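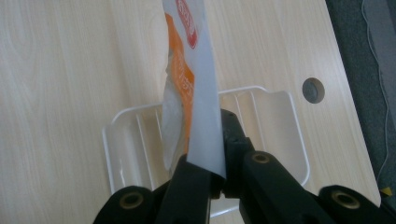

다들 잘 지내시죠? 지난번에 Crisanto 님이 올려주신 사워도우 발효종 이야기를 읽고 며칠째 답장을 써야지 써야지 하다가 이제야 씁니다. 저는 원래 빵보다 보관 쪽에 관심이 많은 사람이라 (냉동실이 거의 창고예요) 발효종을 말려 두는 방법부터 눈에 들어오더라고요. 저는 한동안 유리병만 고집했는데 요즘은 얇은 비닐 봉지도 씁니다. 흰 바탕에 주황색 세로줄이 있고 위쪽에 빨간 로고가 찍힌 저런 납작한 봉지 있잖아요, 가장자리가 쭈글쭈글하게 구겨지는 얇은 필름이요. 그런 식으로 납작한 봉지는 세워 꽂아 두기가 좋아서 책처럼 한 장씩 뽑아 쓸 수 있어요!

일단 원래 메일부터 인용하고 밑에 답을 달게요.

> Crisanto Umali 님이 쓰심:
>
> 안녕하세요, 여러분. 2월에 집을 좀 오래 비우게 되어서 발효종을 어떻게 할지 고민입니다. 이름은 Burow이고, 호밀로 시작해서 지금은 흰 밀가루만 먹입니다.
>
> 냉장고에 그냥 넣어 두고 가도 된다는 분도 있고, 무조건 말려야 한다는 분도 있던데 어느 쪽이 맞나요? 전에 한 번 말려 봤는데 되살리는 데 실패했습니다. 오븐을 50도로 맞춰 놓고 말렸는데 그게 너무 뜨거웠을까요?
>
> 그리고 말린 걸 어디에 담아 두시는지도 궁금합니다. 병은 자리를 많이 차지해서요.
>
> Crisanto

Burow라는 이름 너무 좋네요. 저희 집 발효종은 Prendivska인데 식구들은 아무도 제대로 발음을 못 해서 그냥 "프렌"이라고 부릅니다.

첫 번째 질문부터요. 집을 한두 주 비우는 정도면 저는 냉장고에 넣고 갑니다. 떠나기 전에 평소보다 되직하게 밥을 주고, 한 시간쯤 밖에 뒀다가 뚜껑을 살짝만 덮어서 넣어요. 돌아와 보면 위에 회색 물이 고여 있는데 저는 그냥 섞어 버립니다 (신맛이 싫은 분은 따라 버리세요). 한 달이 넘어가면 저도 말리는 쪽이에요. 둘 다 해 두고 가면 마음이 제일 편하고요. 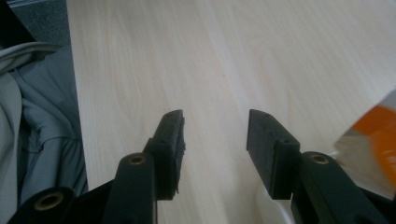

그리고 오븐 50도는 제 생각에도 높았던 것 같아요. 게다가 집에서 쓰는 오븐은 표시 온도를 믿기가 어렵잖아요. 저희 집 Clultomov는 낮은 온도로 맞추면 다이얼 숫자와 속 온도가 아주 따로 놀아서, 온도계를 넣어 본 날 얼마나 배신감을 느꼈는지 몰라요. 그 뒤로는 오븐을 아예 안 켭니다. 종이 호일에 최대한 얇게 펴서 부엌 선반 위에 그냥 둬요. 겨울에는 난방 덕분에 하루 반이면 바삭하게 마르고, 장마철에는 정말 한없이 걸립니다. 가운데를 꺾어 봐서 휘지 않고 딱 부러지면 된 거예요. 조금이라도 휘면 더 두세요. 저는 급하게 담았다가 곰팡이를 본 적이 있어서 이건 좀 강하게 말씀드리고 싶네요.

되살릴 때 많이들 포기하시는 게 둘째 날이에요. 첫날은 미지근한 물에 불려서 밀가루를 조금 넣어 주는데 당연히 아무 일도 없고요, 둘째 날에도 거품이 거의 안 보이니까 죽었다 싶어서 버리게 되거든요. 저도 한 번 그랬습니다, 아까워라. 그런데 Precious Lagman 님이 예전에 여기 올리신 메모를 보면 되살리는 데 74시간이 걸렸다고 되어 있어요. 그걸 읽고 나서는 저도 사흘은 무조건 기다립니다. 밀가루를 바꿔 보는 것도 괜찮아요. Burow가 호밀 출신이라면 처음 두 번은 호밀을 섞어 먹여 보세요. 저희 집 프렌은 호밀만 주면 갑자기 기운이 넘쳐서 병 밖으로 나옵니다.

담아 두는 건 위에 쓴 대로 납작한 봉지 한 표예요. 부순 조각을 넣고 공기를 손으로 쓸어서 빼고, 날짜랑 밀가루 종류를 적어 두세요. 저는 날짜를 안 적었다가 정체 모를 봉지가 2개나 나왔는데 아직도 못 버리고 있습니다. 햇빛 안 드는 서랍이면 충분하고, 냉동실에 넣으실 거면 꺼낸 다음 봉지가 실온으로 돌아올 때까지 열지 마세요. 안쪽에 물기가 맺히면 기껏 말린 게 헛수고가 돼요.

참, 전에 누가 Sarmiento 제분소 통밀을 같이 사자고 하셨던 것 같은데 그 얘기는 어떻게 됐나요? 저는 아직 관심 있어요. 작은 포대면 바로 신청할게요. 지난번처럼 큰 걸로 사면 저희 집은 여름 전에 절대 다 못 먹습니다.

Crisanto 님, 말린 조각이 필요하시면 프렌을 좀 보내 드릴게요. 주소만 따로 메일 주세요. 혹시 Burow한테 무슨 일이 생겨도 300그램짜리 반죽 하나 부풀릴 만큼은 금방 불어나니까요!

그럼 또 쓸게요.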